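I stopped taking the free bags at the market in July and have been keeping notes since. Short thread on what I've learned about carrying shopping home without a car.

I live at the top of Garrido, a steep street with steps at the far end. The market is at the bottom. It's a 20-minute walk down and a good deal longer coming back up with potatoes.

First thing: weight matters less than where it sits. Two bags of equal weight, one in each hand, are fine. The same load in one hand and I have to stop at the chemist's, then again at the school gate.

Second thing: the order you buy in. I used to do fruit first as that stall is nearest the entrance. Now I go straight to the back for tins, onions and squash, then work forwards. Soft things last. Peaches travel on top or they don't travel.

The rucksack I use is an old Jarano with a broken chest strap. Holds plenty, but anything with a corner digs into your back. I put a folded tea towel down the inside. Bread goes in a separate cotton bag on the shoulder.

Tried a wheeled trolley for 3 weeks, borrowed from Dagmar Krajčí downstairs. Very good on the flat, hopeless on the steps. Gave it back - she goes the long way round by Lendance and says the extra 7 minutes are worth it. For her they are.

I do still have a drawer of the old plastic ones. They get used for wet things mostly: fish, spinach, swimming kit. I rinse them out and hang them over the bath tap.

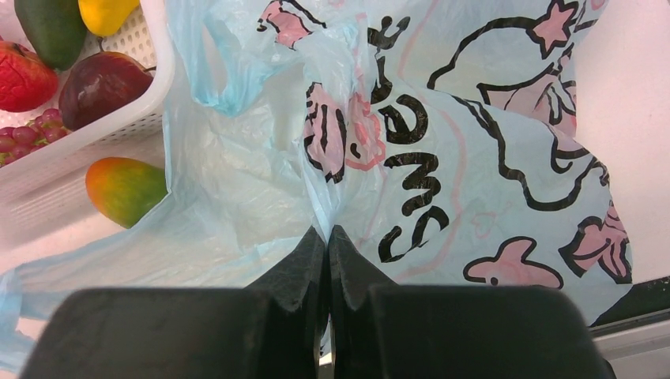
One of the light blue ones.

Folding them: flatten, press the air out, fold lengthways into a strip, then roll from the bottom. I keep 2 in my coat pocket and the rest stay in the drawer. The triangle method looks nicer but I can't be bothered on a Wednesday night.

Someone asked about paper. Fine for bread and mushrooms. I had one go at the bottom on the steps in the rain and spent a while collecting lemons, so I won't use them for anything heavy again.

Vicente Painemal at the vegetable stall will weigh things straight into your own bag if you hand it over before he starts. If you hand it over after, he's already bagged it. He doesn't mind being reminded.

The bakery on Cleltano is the same, though they want a clean cloth bag and will look inside it first.

Still not sorted: eggs. I carry the box by hand and that leaves me one hand for everything else. If anyone has a way of getting eggs up a hill in a rucksack I'd like to hear it.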